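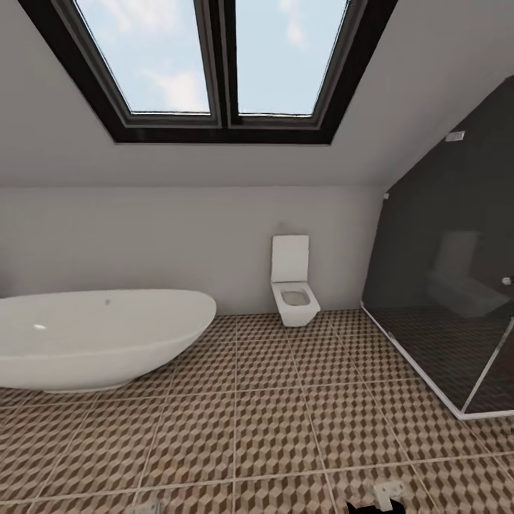
Attic bathroom, skylight in the sloped ceiling. 

May 9, 2021

Right, a few of you asked after my last ramble what I think about law magazines and newsletters, and whether a small practice really needs to pay for any of them. I said I'd do a thread and then didn't, so I've made a pot of tea and I'm doing it now (it may wander, you know me by now).

1/ Background for anyone new. I'm a solicitor in a very small office, mostly wills, leases and the odd neighbour dispute. There are 4 of us and one shelf. For years the shelf was full of journals still in their plastic wrap, and I felt guilty every time I walked past it.

2/ Last September I finally went through the lot. We were paying for 13 separate subscriptions! Two of them were on company law, which none of us has touched since training, and one was still addressed to a partner who retired before I joined.

3/ So we had a proper sit-down and asked who read what. Lots of looking at shoes. My colleague Stanisława Mazurek was the only one who could name an article she'd used, and she could name several, bless her. She reads the Duvatton bulletin on the train with a pencil.

4/ We've kept three. The Duvatton one, because the property notes are short and written by people who have clearly sat across a desk from a client. Plelusum for wills and probate. And a little quarterly from Bruna on running an office, which I didn't expect to like and now pinch from the post tray before anyone else sees it.

5/ On print versus online, I do still like paper, I'm sorry. I remember where on the page a thing was. But the searchable back issues are what has saved us time, especially when a client rings up about something I half remember reading two winters ago.

6/ A small grumble. Do check the renewal terms before you sign up. One of ours wanted 60 days' notice in writing to cancel, and that was tucked away on the back of the invoice. We of all people should have read it, and we hadn't, and so we paid for another year of it.

7/ Somebody asked about Ocampo. We had the free trial and I thought the case summaries were very good, but you get an email every single morning and by the second week I was deleting them unopened. If you're a morning reader you might love it. I'm a feeding-the-cat-and-finding-my-keys sort of morning person.

8/ If you're a student or only just qualified, please don't spend your own money before asking at the library or your local law society. Ask the older people in your office as well, there's usually a pile somewhere and they'll be delighted if you carry it off.

9/ What I do now is keep Friday after lunch for reading, door shut, phone over to reception. Some weeks it's only twenty minutes before someone knocks. I tear out anything useful and it goes in a box file by subject. Stanisława says I ought to scan it all and she's right and I haven't.

10/ I'd love to know what the rest of you read, particularly anyone doing leasehold work, where I always feel a step behind. Replies are open, and I'll come back to them this evening once I've been round to my mum's.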